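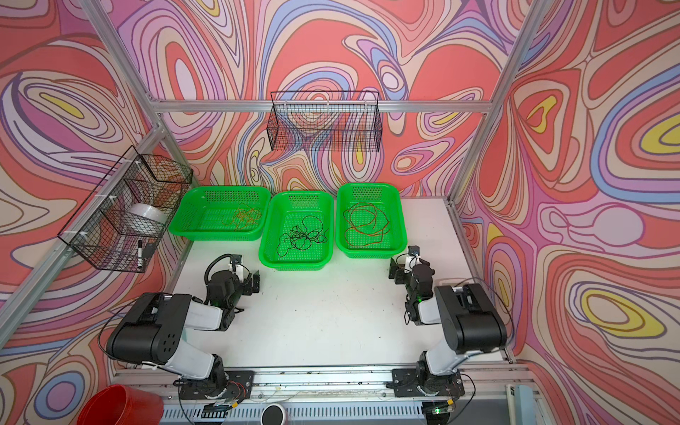

Nadero presents wall covering and basket system for small work corners

GRENDTON, February - Nadero, a maker of fittings for workshops and hobby rooms, today announced Silden, a set of wall coverings and storage parts for people who work in a small corner and want to keep their cables in order.

The wall covering comes in one pattern for the start, with wavy bands in coral, lavender, periwinkle blue, cream and yellow. It was drawn by the design studio Tsuchiya, and it is made to continue from one wall to the next. Black wire mesh baskets hang on aluminum rails in front of it, so the pattern can still be seen through the mesh. The baskets are fastened with ordinary white cable ties and can be moved without tools other than a pair of scissors.
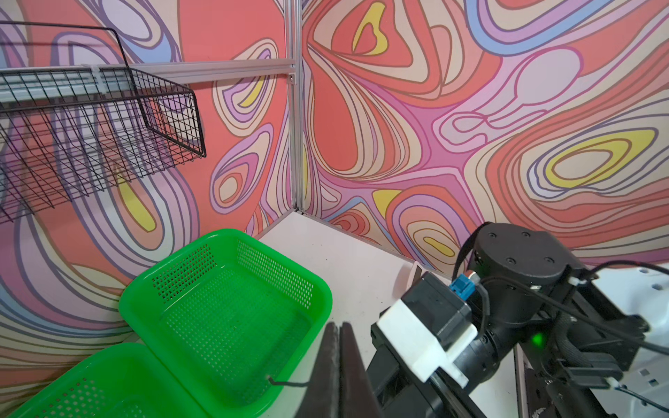

On the table, Silden uses bright green plastic baskets with perforated sides. Nadero recommends one cable for each basket. A cable which is coiled in wide loops is easier to take out again, but the company knows well that many customers will simply drop it in. Tape and marker pens have their place in the deeper wall basket, which is divided into compartments.

The system was tested for 11 weeks in almost 300 homes and school workshops in the Grendton area. After this test the rail was made stronger and the corner post was changed. 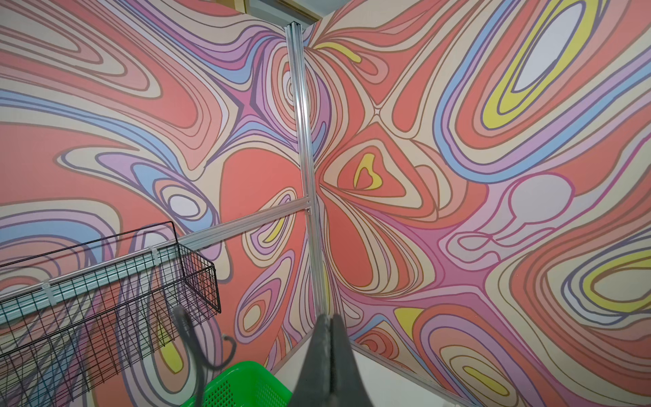
Silden will be sold from March in 27 shops and from the Nadero warehouse in Grendton. The full corner set costs $249 and includes wall covering, posts, rails and baskets - the table is not included. Baskets can also be bought separately.

Press contact: Nadero press office, Grendton. Samples of the wall covering are sent on request.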